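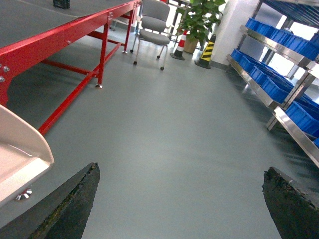

About the Zonditz Test Hall

Zonditz runs a test hall for mobile picking robots. Companies bring their machines to us before they are placed in a working warehouse, and our staff run them between shelving and workbench until faults appear. The hall was founded by Aravind Hegde, who remains its director. Sharada Marar leads the safety group.

What happened in April

Part of our present way of working dates from a failure in our own hall. During an evening run, a Clero unit lost its position reading and continued down the aisle with its gripper open. The software stop was sent and was not carried out. The unit traveled 9 feet before an operator reached the emergency switch. There were no injuries. One shelf upright was bent and had to be replaced.

Our review found that the stop command and the position data shared one channel – when the channel filled, both were lost. The fault had passed 500 test cycles without being noticed.

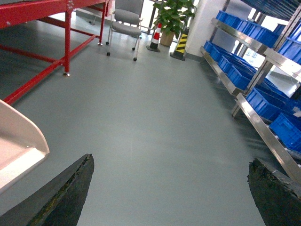

The hall was closed for 30 days after the review. Stop signals now run on a separate circuit supplied by Tolletti, and each machine is checked against it at the start of every shift. Gripper fingers are inspected for wear at the same check. An aisle may not be entered while a unit is powered, and 4 members of staff are authorized to restart a machine after a stop.

Reporting

The full report was shared with our partners at Poduval and is open to any client on request. Questions about the report or about safety in the hall should be addressed to Ms. Marar's office.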